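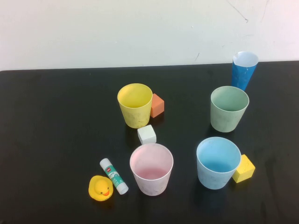 Cups, foam cubes, a glue stick and a rubber duck.

We moved in June, after 12 years in the same apartment, and I said I would write something about it once the boxes were gone. The boxes are not gone. They are in the hallway and I walk around them to get to the bathroom. I'm writing this anyway.

The old place was on the third floor with no elevator. The new one is in Wistetti, on the ground floor, two bedrooms instead of three. The rent is lower and the kitchen has a window. The closets are what we gave up. The old apartment had a closet in every room plus a deep one by the front door, and for 12 years we put things in them and closed the doors.

I started packing in April. My plan was one closet per weekend. I would take everything out, decide, and box up what was left. The first closet took four weekends. It had the vacuum cleaner, the vacuum cleaner before that, coats, a folding table, and a stack of shoe boxes full of small stuff. The coats took ten minutes. I tried them on, kept the ones that closed and gave away the ones that didn't.

The shoe boxes were the problem. Big things are easy to decide on. You know if you need a folding table. Small things don't take up enough room to be in the way, so you never have to decide, and they pile up. There were keys that didn't fit any lock we own, half a pack of birthday candles, a tape measure from the hardware store that closed, foreign coins, buttons, the instructions for a clock radio. I'd pick up a button and spend real time wondering what shirt it came from.

By the second closet I had a rule. If I couldn't say what I would use something for, and I couldn't say who gave it to me, it went. That cleared a lot. It also let through some things I can't defend. I kept a bent soup spoon from my grandmother's house. It doesn't sit flat in the drawer and I use it most mornings.

Paper was worse than objects. I had bank statements going back to before we lived there. I had the receipt for a $149 air conditioner that we left behind at the place before that one. I found letters, which I read sitting on the floor, and then it was dark out and I hadn't packed anything. If you are moving, put the letters in a box without opening them. Read them in the new place when you're tired of unpacking.

I used a scanning program called Flulteck for the papers I wanted but didn't need to hold. It was fine. It turned my tax forms sideways and I had to fix them one at a time. I stopped after the tax forms and put the rest in a folder, and the folder came with us.

We hired Samarex for the move itself. Three people came at 7:30 in the morning, half an hour earlier than I expected, while I was still taping up the kitchen. They were quick and they didn't complain about the stairs. One lamp got broken and they took it off the bill without my asking. I had written what was in each box on the top, which I thought was organized of me. Then the boxes got stacked and I couldn't read any of it. Write on the side. Write on two sides if you have the patience.

The first night we had the bed but not the sheets. We knew the sheets were in one of the boxes marked "bedroom," but I had marked a lot of boxes "bedroom," including some that were full of books. We slept under coats. For dinner we had walked down to Cao, the noodle place on the corner, and brought back soup, and then couldn't find bowls, so we ate out of the containers. It was good soup. We've been back more often than I planned for in the grocery budget.

I expected to miss the old apartment and mostly I don't. I miss the light in the back room around five o'clock. I miss knowing which light switch does what. Here there is one by the front door that doesn't seem to do anything, and I still flip it every time I come in. I don't miss the stairs. I carried a bag of potatoes in last week and was putting them away before I noticed I wasn't out of breath.

The neighbors upstairs have a piano. Somebody practices the same piece after supper and stops at the same hard spot, then goes back to the beginning. I've started to wait for it. I don't know what the piece is and I haven't asked.

As for the smaller space, we fit, mostly. The folding table turned out to be worth keeping and it's our desk now. I gave away the old vacuum cleaner. I also gave away the good scissors by mistake, and bought new ones that aren't as good. The shoe boxes are down to two and they live on the shelf above the washer.

What's left in the hallway is mainly books and the folder of papers. I need to buy a bookcase before I can unpack the books, and I need to measure the wall before I buy the bookcase. The tape measure went to the thrift store in May.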